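Slide 1. Title

Morning, everyone. I was asked to talk about why open offices make people productive. I'm going to talk about whether anyone has checked.

Slide 2. Where the claim comes from

The figure you'll have seen is a 10 percent gain. Zidolholm put it in their sales deck, Kultance repeated it, and by February it was in our own planning memo with no source next to it. I asked for the source. I got the sales deck.

(Pause. Let them read the slide.)

Slide 3. What we measured

We surveyed 1333 staff at the Trillon site before and after the walls came down. The form had 5 questions. Three of them asked how people felt about the paint and the plants. One asked whether they could concentrate, and that one was dropped from the summary. I'd like it back in.

Also – 88 people had moved buildings between the two rounds, and they were counted anyway.

Slide 4. The Głowacki floor

Mention that this floor kept its doors. Complaints about noise stayed flat. I don't claim it proves much, the teams are different and so is the work, but it deserved a line in the report.

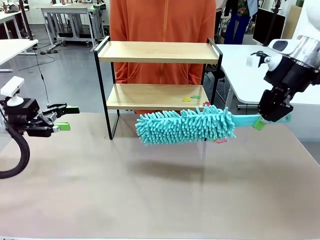 Slide 5. Shared desks

Shared desks are sold on flexibility, and I have my doubts about that too. Someone has to set the desk up every morning, and the vendors never put those minutes in the sum. Cables are my favorite case. A thick black one looping down over a tabletop is fine when the desk is yours. Ask who sorts it out when the desk is whoever's got there by 8:30.

Slide 6. What I'd ask for

Put the concentration question back. Leave out the movers. Run it again before we sign for the second floor.

Questions – keep answers short, the room is booked after us.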